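Ticket 249 — Cell 3, wrist camera blurred on left side, missed picks
Opened by: Melina Karras
Assigned to: Rafail Chrysikopoulos
Status: Monitoring

2 comments | 0 shares

Symptom: pick routine on the Lambrakis cell aborts at the approach step with "target not resolved." Started after the gripper finger swap in May. Log holds 1,794 aborts.

Checked so far:
Camera cable reseated at both ends. No change.
Gripper housing screws checked for torque — all within spec.
Exposure raised, then put back. No change.
Finger offset file still had the values for the old fingers. Replaced, controller restarted.

Ran 300 cycles with the new file. Aborts dropped but did not stop. Remaining ones come when the finger covers part of the target.

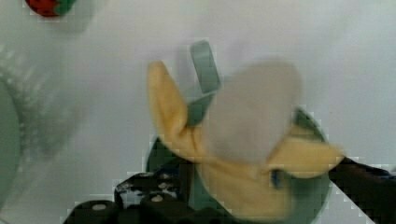 Wrist view, Cell 3: finger out of focus in front of the yellow piece, green dish behind.

Karras: Left side still looks hazy to me. Clean the lens before touching the offsets again.

Chrysikopoulos: Will do. Also moving the approach height up to 3 mm — Zoi Tsoukalas has the teach pendant until second shift. Leave the ticket open.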